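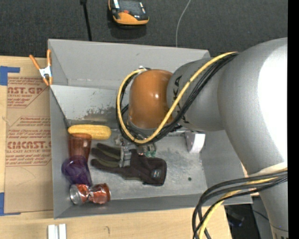
Picking cell at the Savard open day, arm over the glove.

Clitevham Makers Board > Shop talk > Savard open day, anyone else go?

beltgrinder_80
Went over in September for the bin picking demo. The picture is from the fixed camera they had by the cell. They had the arm sorting mixed junk: corn, cups, a crushed can, a work glove. The guy running it told us it does 20 picks between resets. I stood there a good while and I'm not sold. What I wanted to see was a full bin, stuff piled on stuff, and what we got was a glove lying flat with space all around it.

oldsolder
The glove is a fair test though. Rigid parts are easy. Cloth folds on you and the grip point moves. And those cups are see-through, which drives depth cameras nuts.

beltgrinder_80
Sure, if it picks them. I saw it get the can, drop the can, and get the can again. Was that one pick or two? I asked and got a brochure.

Villanueva_shop
We looked at a cell like this for our returns line last year. Quote came in at 2167 a month before service. For that I want numbers on MY parts, in MY bins, with the lights the way we have them. No vendor has offered that yet, Savard included.

mittens4
I thought it was great! My kid wouldn't leave the rail. You people went to an open day and expected an acceptance test.

Villanueva_shop
They handed me a quote form at the door. If they're selling, I get to ask.

quietpress
Look at the cabling on that wrist. Yellow and black looped under the orange joint and back up, and more of it hanging in front of the bin corner. How long does that last on two shifts? Ours at Dikine was routed neater than that and we still lost a cable in 10 weeks.

oldsolder
It's a demo rig, quietpress. There's a spring clamp on the rim of the bin and acrylic sheet still in its paper next to it. Nobody is running two shifts on that.

quietpress
Then don't put "production ready" on the banner.

beltgrinder_80
^ this. I'd have been happy with "work in progress." Also look at the scraped or worn paint on the sloped panel by the wrist. I asked if the arm did that and he said the bin was used. Could be. I'd still ask.

mittens4
Or it's a used bin.

Villanueva_shop
I'm going to email them and ask to bring a tote of our returns. Will post whatever they say.

quietpress
Put a cable tie in the bottom of it. Ours never found one.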